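Matte vs. satin topcoat on a large brown work table

Posted in Finishing and Surfaces
March 31, 2025

irka_bench
I am refinishing a work table that will be used for sorting and assembling small parts. The top is stained brown and the old finish has been sanded off. I have a water-based polyurethane in both matte and satin, same maker. The table sits under overhead strip lights. Is there any durability difference between the two, and which is easier to live with under that kind of light? The can says 7 days to full cure, and I would like to know if that is realistic.

2 replies

Elsa Toivonen
Within one product line the resin is usually the same and the sheen is set by the amount of flatting agent, typically silica. More flatting agent means slightly lower scratch resistance on paper. In use, the difference you will notice is burnishing: a matte surface gets shiny spots where forearms and trays rub it. Satin shows this less.

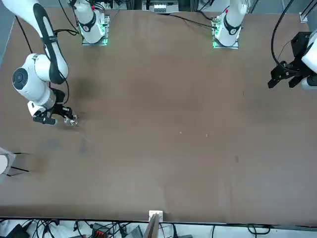 Glare is the stronger argument for matte. Strip lights reflect as long white bars in satin and gloss, and you end up moving your head to see past them. Small parts that are shiny or partly clear are the worst case, as they are hard enough to find on a glossy top. On a flat brown surface like the one in the photo, a silvery glint stands out and the shadows stay soft. I would go matte for sorting work and accept the burnishing.

Application notes: stir, do not shake. The flatting agent settles, so stir again every time you refill the tray. Three thin coats. If you want more build, use satin for the first two coats and matte for the last one only. The final coat sets the sheen.

The 7 days assumes a warm, dry room. In an unheated shop allow 14 before you slide anything heavy across it. Light use after two days is fine.

dela_p
Used satin on mine last June and it's ok. Wiped it with ammonia cleaner once and it went cloudy in one corner, so don't do that. Never tried matte. Paste wax will make it shinier whichever you pick.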